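Search this forum
Search titles only By:

Washing hand knits: am I the only one still doing it in the sink?

Views 863 Replies 3

woollybackroad
Hello all, hope everyone's keeping cool. I've finished a big red throw for my sister's new place, in Hekine 8 ply, and now I've got the wobbles over washing it. I've always done mine by hand in the laundry sink with a capful of Prarkeck wool wash, a 20 minute soak, then a squeeze in a towel and flat on the spare bed. It takes forever to dry and my back isn't what it was, so I'm tempted to let the machine have a go. 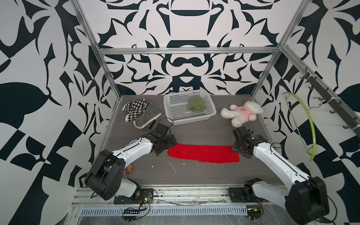 My sister has already told me she won't be hand washing anything, bless her, so whatever I do now is really a trial run for the rest of its life. The label says "cool gentle wash" and leaves it at that. Has anyone put the Hekine through a wool cycle and lived to tell the tale? I'm mostly worried about the colour running, as I've done a cream border on the matching cushion.

Share 4 Like 11

fosstead_flock
Lovely to see you back on here! I machine wash all of mine, and have done for years. Wool cycle, cold, inside a pillowcase with the end tied, and the spin turned down to 400. My Lappalainen jumpers have come through beautifully. Do the throw and the cushion separately the first time though, red is red.

Like 9

purlygates
I'm going to disagree, sorry, and I say it with love. "Wool cycle" means something different on every machine. Mine felted a cardigan I'd spent all winter on, and that was cold too. Did you keep your tension square? Wash that first, measure it before and after, and then decide. If there's no square, I'd stay with the sink.

Like 6

woollybackroad
Thank you both, what a kind lot you are. No square, I'm afraid, I pulled it out when I ran short near the end (don't tell the Fosstead shop ladies, they did warn me to buy the extra ball). I've got a bit left over from the cushion, so I'll knit up a little piece tonight with some cream in it and give it the pillowcase treatment. If it comes out pink I'll be back for sympathy.

Like 7

Share this thread 2
You must log in to reply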